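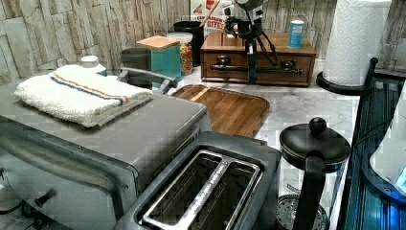
From: Szu-yu Hsieh
To: Brorkthorpe Library Members list
Subject: Re: Renewal periods and the local history loans

Dear members,

The Lending Office has received several messages on the new renewal periods, which take effect in July. The message quoted here is answered on behalf of the office.

Feng-yi Shih wrote:
> The notice says that local history items may be renewed twice.
> The desk at Plundow told me once. Which is correct? I also
> would like to know if the parish maps are covered, as I have
> two of them at home and would prefer not to make the trip
> before I need to.

Two renewals are allowed at both branches. The desk at Plundow was working from the earlier sheet, which has now been withdrawn. Parish maps are covered by the same rule, except for those in the Koech bequest, which are for use in the reading room only.

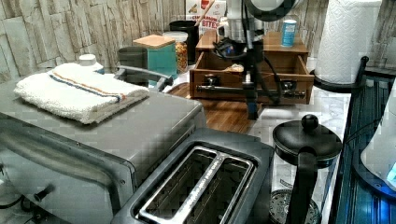 Members' Bulletin, No. 2, p. 3

The Koech bequest contains 3,097 items, and the listing is complete. The general local history stock comes to more than 4,000 items and is still being checked against the old card file. Members who find a wrong shelf mark are asked to send it to this list with the title and branch.

Requests made through the Flotalen catalog are held at the desk until closing time on the last day of the hold. Items not collected by then go to the next member in line. Renewals may be made by telephone after 10 a.m. or in person at either branch.

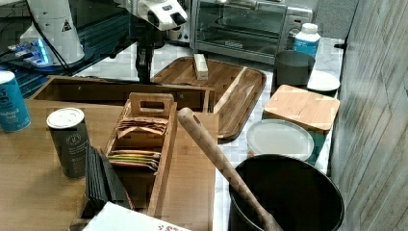 Can an item be renewed if another member has asked for it?

Renewal is refused once a request has been placed, and the item must be returned by the due date already given.

Corrections to the printed notice will be posted at both desks. Replies to this message go to the whole list, so please write to the Lending Office directly about your own account.

Szu-yu Hsieh
Lending Office, Brorkthorpe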